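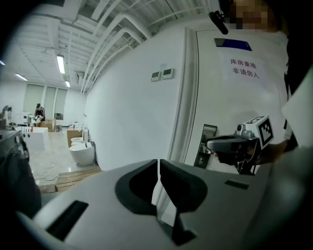 Jadwiga Piątek said doors were a waste of a good afternoon. A door was open or it was shut, she said, and any machine that needed 2000 tries to learn the difference ought to be sent to business school.

She said this with her gripper held out toward the lock on the storeroom door, so I didn't take it as a resignation.

We were paid by the example. Laller wanted doors in February, having wanted lids in the fall, and an example only counted if both of us finished it without talking with our hands, which were busy. I had done 108 by lunch. Jadwiga had done more and claimed fewer, a habit that made the people at Laller trust her and made me look like a crook.

The sign on the door was in red and said the storeroom was off limits to anyone not invited. I asked whether we'd been invited.

"The grippers have," she said.

Kaczorowski called at two. He ran the Ridstead office, where they fed our afternoons into Sania, and he had the voice of a man who has just been shown a chart. Sania was doing very well with doors, he said. It reached for the handle beautifully. But in some 180 of our examples there was a short wait before the reach, and Sania had picked up the wait too. It would roll up to a door and stand there.

"How long?" I asked.

"Long enough that the client thought it was broken. What are you two doing in that gap?"

I looked at Jadwiga. She was standing in front of the lock with her arm half raised, the way she always did, working up her opinion of it.

"Calibration," I said.

He wrote that down – I could hear the keys – and asked if we could do less of it. I promised we'd try. Then I hung up, and we both lifted our grippers, and waited, and Jadwiga sighed and went for the handle.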